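Soft grey hose - coil it, hang it or leave it straight?

Forum: Home and Workshop > Storage and Tidying

tibor_o
Posts: 114

Right, I have gone down a bit of a rabbit hole with hoses and I need company. I've been clearing out the utility room since October and the last big job is the hose shelf. Aquarium hose, washing machine hose, the lot, all in one horrible knot. I've got most of it sorted and I'm so pleased! But the light grey stuff is beating me. Lovely smooth, bendy hose, and every time I coil it I end up with a fold near one end. Do you coil yours, hang it over something, or keep it straight?

despina_k
Posts: 2,000

Oh I love this kind of question. Straight, every time, if you've got the wall for it! Mine lies along the top of the skirting behind the freezer and I've never looked back. Coils are fine for garden hose, but the thin soft ones remember every bend you put in them.

What does yours look like when it's pulled out?

tibor_o

Same sort as this one. It runs nice and straight for a good long stretch, then bends up by the end where it's held, and it looks a bit thicker just there.

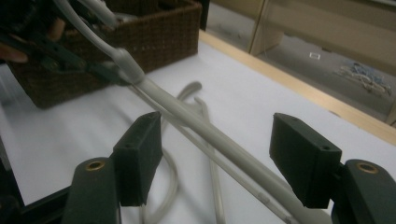

Photo: Yuxi Xiong

There's a thinner, paler strand going along beside it for part of the way too. I've got the same arrangement on mine and I never know whether to store the two together or split them up.

ursreisinger
Posts: 60

Split them. Always split them. The thin one wraps itself round the fat one the moment you turn your back, and then you're pulling on both to free either.

I don't agree about keeping it straight though, sorry Despina. Most of us haven't got the wall! A big loose coil does no harm at all. The trouble is people wind it tight round their elbow like an extension lead. Make the loop as wide as a dustbin lid, let the hose turn in your hand as you go, and tie it in two places with something soft. I've got a Polell hook by the back door with four coils on it and not a crease among them.

despina_k

Four coils on one hook, Urs? And how do you get the back one off?

ursreisinger

With patience and bad language.

primo_b
Posts: 3,000

Is that thicker bit a fold or a joint? I can't tell from the photo, and it makes a difference. If it's a joint, leave it well alone and start your coil past it. If it's a fold, get it in a bowl of warm water for a few minutes, straighten it with your fingers and let it cool while it's straight. Works a treat on my soft hoses, less well on the stiff ones.

And I'd keep the thin one WITH the thick one, if they get used together. Two loose ties, done. I've spent more of my life looking for the other half of things than I have untangling them.

tibor_o

Mine's a fold, Primo, I've just been and checked. Kettle is on!

Still torn on the splitting. I do use them together, but Urs is right about the tangling, that's how this whole mess began.

despina_k

Put the thin one in a bag and hang the bag on the same hook. Everybody happy :)

ursreisinger

I can live with a bag.

tibor_o

Update from the utility room - the warm water has done most of it! There's a faint line where the fold was but it lies flat now. I've gone for the wide loop, two ties cut from an old pair of tights, and the thin hose in a freezer bag on the same peg. It looks brilliant. I keep going in there just to look at it.

Next is the drawer of hose clips, which are all slightly different sizes. Does anyone sort theirs, or do you just rummage? I was thinking of a Madik tray with the little dividers.

primo_b

Rummage. But do post a picture of the tray if you get one!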